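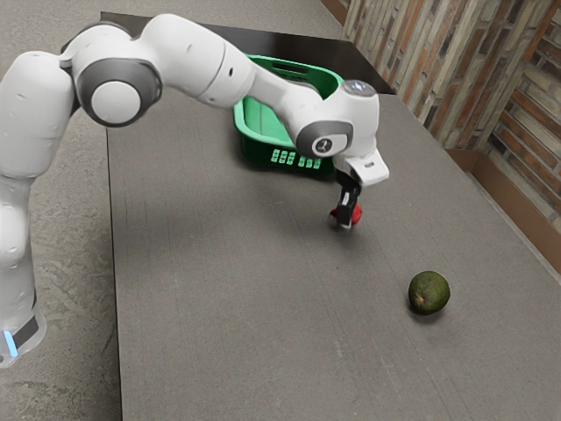 Oven-baked bread keeps coming out dense at the bottom

Posted by Nuttall in Bread and Baking

I've been making a plain white tin loaf every Wednesday since March and I can't get rid of a heavy, damp layer along the base. The top half is fine, with a decent crust. I use strong white flour, a sachet of quick yeast, salt and lukewarm water. It gets kneaded by hand for 10 minutes, proved until doubled, then shaped and left in the tin for another hour. The oven is electric, set to 200 fan, middle shelf. I leave the loaf in the tin to cool as I usually go out straight after.

I have tried more yeast and it made no difference. Is it the flour or the oven?

Letedow

Take it out of the tin as soon as it's baked. Steam can't get out through the metal, so it goes back into the bottom of the loaf. Put it on a wire rack and don't cut it for at least an hour.

I would also check the oven. Mine was 19 degrees lower than the dial said when I put a thermometer in it. If yours is the same, the middle of the shelf is not hot enough to set the base. Move the tin down one shelf and put a baking sheet in while the oven heats up, then stand the tin on that. For the last five minutes you can turn the loaf out and bake it without the tin. It should sound hollow when you knock underneath.

Plalville

sounds like too much water to me. my mum never measured it and hers were fine though

Gamiter

Agree with Letedow about the rack. I'd cut the second prove as well. An hour is long for quick yeast in a warm kitchen and the dough can sink under its own weight. Press it with a finger after half an hour, and if the dent fills back slowly it is ready to go in.

Don't add more yeast, it only speeds things up and you get the same problem sooner. What size is your tin? I had the same trouble when I put a 2 lb dough in a tin that was too narrow for it.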